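Mon 28 October

Film archive bench, reel cataloguing, carrying on from last time.

Got through the rest of the Baptiste tin this morning and I'm pleased! It's the melodrama I'd been putting off, the one with the lighthouse, and the lead is so much better than I remembered from the tape copy. He hardly moves his face in the whole first reel and you still know exactly what he's thinking. Splices held on the rewind bench apart from one at 251 feet, which I remade with tape for now (cement later, when I've got a fresh bottle).
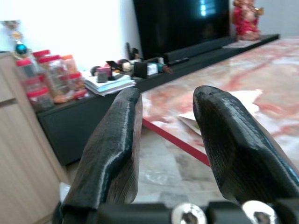
Then on to Drallar, the thriller. Label says 500 feet, counter says 493, so we're missing a bit, and I'd bet it's the end of the car park conversation — the sound jumps and his coat is suddenly buttoned. If anyone has the Notine print out, please check that conversation against ours before it goes back on the shelf.

Shrinkage on Drallar looks fine. Faint vinegar smell from the Mimisside reel though, so I've moved it to the vented tin and put a test strip in. Must read the strip tomorrow and not leave it a week like last time.

Watched 27 minutes of Mimisside on the viewer before my eyes gave up. The supporting cast carry it, really. The woman playing the landlady gets two short bits and walks off with both of them, and I can't find her in the credits at all.
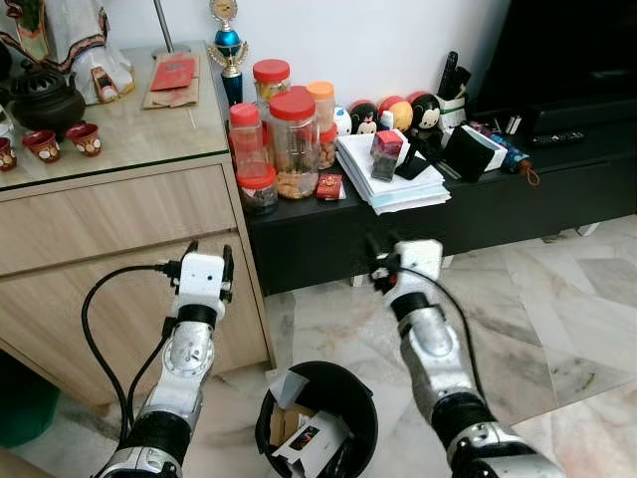 Cabinet and bin, corner of the room.

Still to do: new leader on Baptiste, ask for more cores, write up the Drallar gap on the card. The December screening list needs a running time for Mimisside, and I haven't got one yet.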